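Chapter 12
The Floor

You have now wiped, stacked, polished and refilled everything at or above the height of your own elbow. Most people stop there and go home. This chapter is for the part of the dining room they leave behind.

Henrike Rathjen ran the training kitchen at Clakstead for many years and had a rule about floors. She would sit down at a table, drop her napkin on purpose, and bend to get it. Whatever she saw on the way down was her opinion of you. The guests do the same thing, only they drop the napkin by accident and keep the opinion to themselves until they are outside.

Litter under a table falls into three classes. There is food, which will be covered in Chapter 13 along with everything that eats it. There are lost belongings, which go in the drawer by the register with a note of the table number. And there is paper: napkins, receipts, straw sleeves, sugar packets folded into shapes by someone whose date was not going well. Paper is light, it moves when the door opens, and a broom tends to chase it from one table to the next. Pick it up by hand before you sweep.

Patterned tile deserves a warning of its own. Owners love it. It hides scuffs, it hides crumbs, and it will hide a dull patch of old mop water for a whole season. The dining room at Plondstead had 249 such tiles under 12 tables, and trainees were known to walk across it twice and report that it was clean. Paper is the exception. A white scrap on a busy floor shows up well enough once your eyes are low, though from standing height it can pass for part of the design. So get low.

Pedestal tables have one foot instead of four, which makes the middle of the floor easier to reach and the foot itself easier to forget. Scraps gather along its rim. Run your fingers around the base before you stand up, and look where your head is first. The underside of a table has ended more shifts than the fryer.

By the end of this chapter you should be able to:
clear a table's floor space by hand in one visit
tell a stain from a pattern
choose between a broom, a dust mop and a vacuum
stand up again without injury

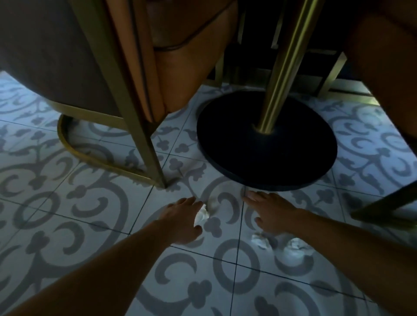
Figure 12.1 Crumpled paper on patterned tile, beside a round table base.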